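# Budgeting for a two-arm robot for a small lab – what do people forget?

Hello everyone! I've been reading this site for a while and have finally worked up the nerve to post. I run a small teaching lab, and for next year we've been told we can put in for one bigger equipment purchase. I'd love it to be a robot with two arms and a decent pair of grippers, so that my students can work on household jobs (clearing a counter, putting a bowl away, that sort of thing).

I have two quotes so far. One is from Jevard, for a complete machine with the arms already mounted on a torso. The other is from Erometti, who would sell us the two arms and leave the body and base to us. The Erometti quote is a good deal lower, but it leaves out the grippers, and I can't tell if that's normal or if I should be annoyed.

My draft has to be in by the end of January. I've got lines for the robot, shipping and a computer, and then I've rather run out of ideas. In the meantime the students are doing everything in simulation, in a kitchen we put together from free models, and they're getting on very nicely with it. My department head has seen it and now asks (quite reasonably, I suppose) why we need hardware at all if the kitchen on the screen costs us nothing.
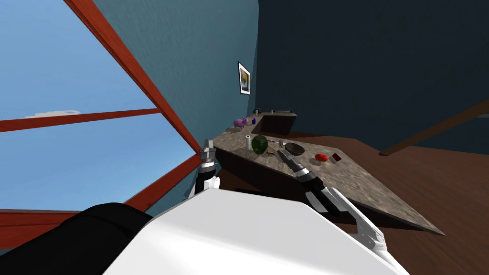

So I suppose I have two questions. What belongs in the budget that a first-time buyer tends to leave out? And has anyone managed to explain to a person holding the purse strings why you'd want both the simulation and the real thing? I'd be so grateful for any real experience, even the painful kind.

---

## Answers

### Answer 1 (accepted)

Welcome, and please don't be nervous, we've all been first-time buyers! I went through this two years ago for a room not much different from yours, so I'll tell you where our money went and you can compare.

The grippers being left out is perfectly normal with separate arms, so don't be cross with Erometti. Do ask them for a price on a pair with the mounting plates and the cables, though, and then put the two quotes side by side again. When I did that exercise the gap between my two candidates shrank to almost nothing – and I still had a body to build.

Things I'd add to your draft:

- **Spare fingers and pads.** Students close grippers on countertops. They will do it in the first week and they'll do it in the last. We spent $552 on finger parts in year one.
- **The room.** We needed an extra circuit, which I hadn't thought about at all, and a section of secondhand counter with a cabinet under it so the arms had something sensible to reach over. Measure your doorway too.
- **Things to pick up.** Bowls, bottles, cups, a sponge or two. I put down $70 and spent more, but it's the cheapest fun in the whole budget.
- **Training days.** Ask how many are included and whether travel is extra.
- **Service after the warranty.** Get this in writing for years two and three, even if you don't sign up for it yet.
- **Your own time.** I set aside 40 hours for setup and went well over, mostly on calibration and on waiting for people to call me back.

As for your department head, I wouldn't argue against the simulation. I'd offer it as the plan! Ours let us find out that one of the arms we were considering couldn't comfortably reach the back of the counter, and that was before we'd paid for anything. Load both vendors' models into your kitchen if they'll give you the files, have the students run the same chore with each, and put the results in your request. Then say what the real machine is for: checking that what was learned on the screen holds up with real friction and real slippery bowls. Mine signed after that, and I think it helped that I'd listed a few jobs we would *keep* in simulation.

Do write again when you've chosen, I'd love to hear which way you go.

### Answer 2

Jevard. Everything bolted together by one company means one phone number when it stops. We had arms from one place and a base from Alvarado and each of them blamed the other for a month.

### Answer 3

Only a small thing to add to the very good list above. Check the freight line on your quotes carefully, as ours said delivery to Atport and we took that to mean our building. It meant the depot. The lift-gate truck for the last stretch came to $203, and it had to come out of the supplies money because the equipment line was already closed.

Also ask if the crate has to be kept for warranty returns. Ours does, and it's been living in my office ever since – I keep the printer on it.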